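04/07/2020 - reading room, study carrels

Good session today, and I think the paper sorting is finally going somewhere! Took one of the white desks with the beige partitions, since the big table was covered in Anoma's binders again. I like those carrels more every time I use them. Everything you put down stays in front of you, and the fabric panels are high enough that I stop looking up whenever somebody walks past.

The job: get the loose practice sheets into the zip folders, one sheet to a clear sleeve, so that the Kindthorpe study group can pull out what they need and put it back in the same place. We have 91 sheets on the list and I'd like all of them filed before Unai prints the next lot.

Way of working that suits me best so far: folder unzipped and flat, a little to the left, next sheet on the right, printed side up. Read the top of the page, find the sleeve, lift the edge, slide it in. The sleeves cling to each other terribly (the glossy kind always do) and it helps to spread your fingers and lift only the top one by its corner.

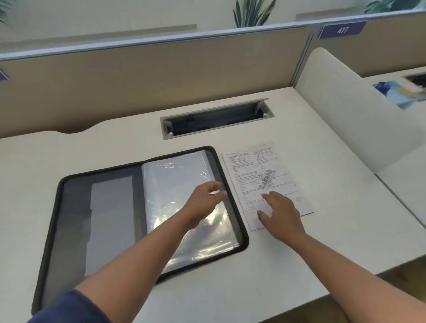 The multiple-choice sheets go in whole, with the numbering left as it is. Rocío wanted to cut the two columns apart and file them by topic, and I can see the appeal, but then you lose the order and the answer keys no longer match. Keep them together, please!

I got 33 done before lunch, which is well up on last time. Sleeves per folder: I tried 40 and the zip strained at the corners, so I'm going lower on the next one. Four of the sheets on the list I couldn't find at all. Osvaldo, could you look in the blue tray by the printer?

Also really taken with the zip cases themselves. The black edging holds its shape when the case is open, and the gray lining doesn't shed bits onto the paper like the old felt ones did.

To do:
Labels for the spines - ask Saturnino if the label maker has tape
Second pack of clear sleeves, less clingy if they exist
Put the lid down on the cable box before leaving the desk (me, mostly)
Send Rocío the list of what's filed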